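About us

Direck is a small robotics workshop on the edge of Prevthorpe, in a building that used to sell carpets and still smells faintly of them when the heating comes on. We teach robot arms to pick things up, put them down again and, on better days, to do both in the right place. Our customers are mostly small firms who have a dull, fiddly job on their hands and would like a machine to do it instead.

The company was started by Pichit Chareonsuk and Joris De Bruijn, who met while trying to mend the same conveyor belt for different employers. Pichit looks after the software. Joris looks after the metalwork, the wiring, the van and any conversation that begins with "how hard can it be". There are six of us now, which means we have run out of good chairs.

What we do

Most of our work is sorting, stacking and fitting together. A customer sends us a crate of parts, we work out how an arm might take hold of them, and then we spend far longer than anyone planned on the one part that won't behave. There is always one. We charge by the job and we say so at the start, along with a list of what we think will go wrong. Customers tell us they enjoy the list.

We also build our own software, called Rerer. The name was a typing mistake in the first version and by the time we noticed, it was printed on the mugs.

Open days

Twice a year we put the kettle on and let people in. The habit began on March 18, 2021, when the first one was held over a video link, with Joris carrying a laptop from bench to bench and a lot of people looking at his thumb. The next one was in person and went much better, if you leave out the parking.

Visitors tend to arrive expecting something out of a film. They get a tour of the workshop, a proper look at the machines and a demonstration at the bench, where the arms practise on simple blocks and brackets inside a grey open-topped enclosure. The shapes are awkward on purpose. A plain cube teaches you very little, and a visitor who has watched an arm succeed with a plain cube will ask, quite fairly, what else it does. 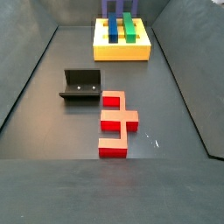 Practice pieces on the enclosure floor, with the black bracket and the branched red piece towards the front.

Children usually go for the red one and want to know what it is. We have heard a tree, a key and a broken comb, and we are happy with any of those. Their parents ask whether the robots will take our jobs. Pichit points out that he would be glad to hand over the invoices tomorrow.

We run the demonstrations live, which is brave or foolish depending on the afternoon. If an arm drops something, we talk about why it dropped it, and those are often the sessions people write to us about afterwards. One retired fitter stood by the bench for most of a visit and then told us, kindly enough, that we were coming at the bracket from the wrong side. We changed it the following week. He was right, and he has been back 3 times since to check.

Schools are welcome too. We keep groups to eight at the bench so that everyone can see, and the rest go round the workshop with Joris and come back knowing a surprising amount about bearings. Teachers should let us know in advance about any pupils who need a seat or a quieter spot, and we'll sort it out before you come.

Where to find us

We are on the Chaimongkol estate, second turning after the tyre place. The sign on the front wall still has part of the carpet shop's lettering under ours, so if you find yourself looking at a building that seems to be offering robots and underlay, come in. The door sticks. Push low down, near the handle side.

The workshop covers 3000 square feet, all on one level, with a ramp at the front and a toilet visitors can get to without climbing over anything. Tea is free. The biscuits are free as well, though they go quickly and we have stopped pretending it's the visitors.

Our next open day is in April. Places are free but you do need to book, and the form is on the contact page. If you have a part of your own that you would like to see an arm struggle with, bring it along, provided it fits in one hand and isn't alive. Joris added the last bit after the spring visit and would prefer not to go into it.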